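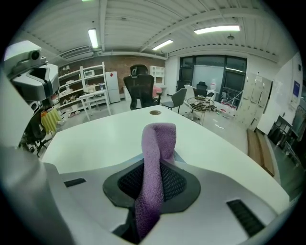
The lavender towel, partway through an attempt at the broad table.

August
By a staff writer

The Towel Problem

The students of the Woden robotics club can tell you how many ways there are to fold a towel. They would prefer you asked about something else.

The club has spent the summer getting ready for the Barano Cup, a student contest whose laundry round has a reputation for ending friendships. The rules fit on a single page. A team gets 29 towels, a table and a pair of grippers, and has to turn the first into a stack using the other two. Points are lost for corners that don't meet, for towels that leave the table, and for what the rule sheet calls "bunching," a word now used in the clubroom to describe most things that go wrong, including lunch.

I visited in the late afternoon, which is when the club does its best work and its worst eating. The place has a brick wall, a fridge, a bank of lockers and more office chairs than anyone seems to want to sit in. Most people stand. Standing lets you lean in at the moment a gripper closes on an edge, and leaning in is a large part of the hobby.

Towels are a cruel choice of subject. A box has the decency to stay a box when you pick it up. A towel becomes a tube, a flag or a sulking heap, depending on where you took hold of it, and the program has to work out which of these it is now dealing with. Terry cloth makes it worse. All that fuzz blurs the edge, and the edge is what you need.

The club's first season was built on confidence. Its folding routine, named Jelínek for reasons lost to an old group chat, assumed the towel would be lying flat. The towel was never lying flat. At last year's Cup the team finished 2 towels and spent the rest of its time politely rearranging a third.

This year's routine is called Tollau, and it trusts nothing. It lifts, looks, lets go and looks again, like a shopper with a suspicious melon. It is slow. One member described watching it as "homework with a motor." But it has learned from demonstrations, 108 of them recorded in a single week, in which students made each fold by hand-held gripper, over and over, until they began folding things at home without being asked. Several parents have reportedly written to say thank you.

The best run so far took 96 minutes for the full pile, well over the limit, and ended with a stack that leaned but stood. There was cheering. Somebody bumped the table and there was less cheering.

What struck me was how much of the work is argument. An entire hour went to the question of whether a rounded fold counts as a fold or as a towel thinking about it. Two sides formed. Diagrams were drawn – one of them quite rude about the other side's diagram. The matter was put to the rule sheet, which turned out to have no opinion, and then dropped in favor of pizza.

The Cup is still weeks away, and the club expects to place somewhere in the middle. Their practice towels, meanwhile, have never been washed. The washing round is for advanced teams.

Related
Woden's bridge builders try again with thicker glue
Inside the Barano Cup: a guide to the rounds
Why student teams love a bad motor

Comments

terrycloth_dad
One of the parents here. Confirming the home folding. It stopped after nine days.

mk_levers
We did the laundry round two years ago. Start from the short side and never look back. Also bring spare fuses.

Pinwheel
A rounded fold is a fold. I will not be taking questions.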